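Trucos para fregar los platos cuando la encimera es pequeña

Rápido, que hoy voy con prisa. Lo de siempre: cuatro platos de la cena, un fregadero de una sola cubeta y medio metro de encimera. Se puede. Pero con orden.

Antes de abrir el grifo:

Restos fuera. Al cubo de orgánico, con una espátula de silicona, nunca al desagüe. El arroz es lo peor, se hincha y luego vienen los lloros.

Apilar por tamaño. Plato llano abajo, cuenco encima. Los cubiertos NO se dejan dentro de los cuencos si vas a mover la pila – resbalan. Mejor a un vaso alto con agua caliente y una gota de jabón.

Todo al mismo lado del fregadero. Lo sucio a la izquierda, lo limpio a la derecha (los zurdos al revés). Parece una tontería y te ahorra cruzar las manos goteando por todas partes.

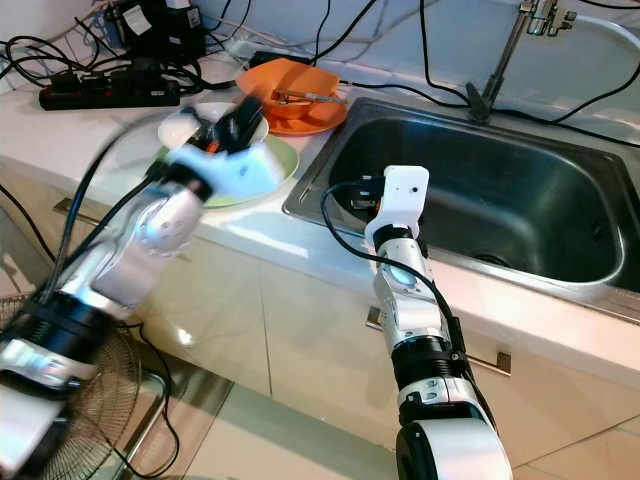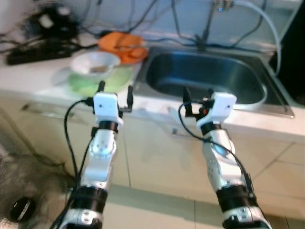
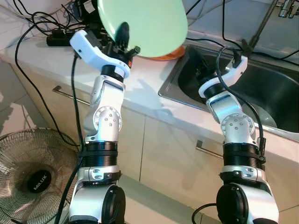
Encimera blanca y fregadero de acero, con la vajilla a la izquierda.

Cuadernos Priluvano de la casa – n.º 5, pág. 200

Orden de lavado: vasos, cubiertos, cuencos, platos, y al final las sartenes. Si empiezas por la sartén el agua ya no vale para nada.

Platos de color (verde claro, naranja, esos tonos que se llevan ahora): esponja suave. El estropajo verde los deja mates y con rayitas, sobre todo si son de plástico o melamina. Manchas de tomate – pasta de bicarbonato, 5 minutos, aclarar. Si no sale a la primera, repetir. Lejía no.

El plato se coge por el borde y se inclina para que escurra antes de soltarlo. Unos segundos bastan. Así no encharcas la encimera, que luego el agua se mete por la junta del fregadero y la silicona se pone negra.

La silicona, ya que estamos: secarla cada noche con un trapo. Si ya está negra, fuera y poner nueva. Keith Pirihi nos escribió en julio para decir que la suya aguanta perfecta desde que hace esto, y que antes la cambiaba cada dos por tres.

Fregadero de acero: jabon neutro y bayeta, siguiendo la veta. Para la cal, vinagre blanco rebajado con agua, pasarlo, aclarar enseguida y secar. No dejar vinagre toda la noche.

Trapos. Uno para manos, otro para vajilla, otro para encimera. De colores distintos, que si no acaban mezclados. Y tendidos, nada de hacerlos una bola contra la pared, huelen al dia siguiente.

Enchufes y regletas lejos del agua, siempre. Si hay una en la encimera, bien apartada del grifo.

Para la pila de secado, escurridor plegable. El de Rindard cabe de canto en un armario bajo; el de Jiso escurre mejor pero abulta más. Sin escurridor – un trapo grueso doblado y los cuencos boca abajo, un poco ladeados para que entre el aire.

En la próxima entrega, tablas de cortar y olores de nevera.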